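Drosent 車載ナビゲーションユニット 取扱説明書
第2章 初期設定 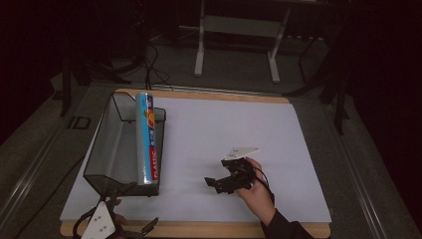
本章では、販売店での取り付けが完了した車両について、初回使用時に必要な設定の手順を示します。設定は、必ず平坦な場所に停車し、パーキングブレーキをかけた状態で行ってください。

2.1 電源の投入と言語の選択

1. シフトレバーをPに入れ、エンジンを始動します。
2. 本機の電源ボタンを2秒間押し続けます。起動画面に続いて、言語選択画面が表示されます。
3. 「日本語」を選択し、「決定」を押します。
4. 日付と時刻はGPS信号の受信後に自動で設定されます。

注記:屋内駐車場や高架下では信号を受信できないことがあります。20分を経過しても時刻が表示されない場合は、車両を屋外の見通しのよい場所へ移動してください。

2.2 車両情報の登録

1. ホーム画面から「設定」→「車両」の順に進みます。
2. 車両区分、全長、全幅および全高を入力します。数値は車検証の記載に従ってください。
3. 保証書に記載された18桁の登録番号を入力し、「登録」を押します。
4. 確認画面の内容に誤りがなければ「保存」を押します。

注記:ルーフキャリア等を装着している場合、全高には装着後の実測値を入力してください。車高制限のある道路の案内は、この値に基づいて行われます。

2.3 後方カメラの接続確認

後方カメラ(別売)を装着した車両のみ、次の操作を行ってください。

1. ブレーキペダルを踏んだまま、シフトレバーをRに入れます。
2. 後方映像とガイド線が表示されることを確認します。
3. ガイド線の位置がずれている場合は、シフトレバーをPに戻し、「設定」→「カメラ」→「ガイド線調整」で補正します。

注意
・運転者は走行中に設定操作を行わないでください。
・後方映像は運転を補助するものです。後退時は必ず目視で周囲の安全を確認してください。
・設定の保存中にエンジンを停止しないでください。登録内容が失われるおそれがあります。

設定を工場出荷時の状態に戻す場合は、第7章「初期化」を参照してください。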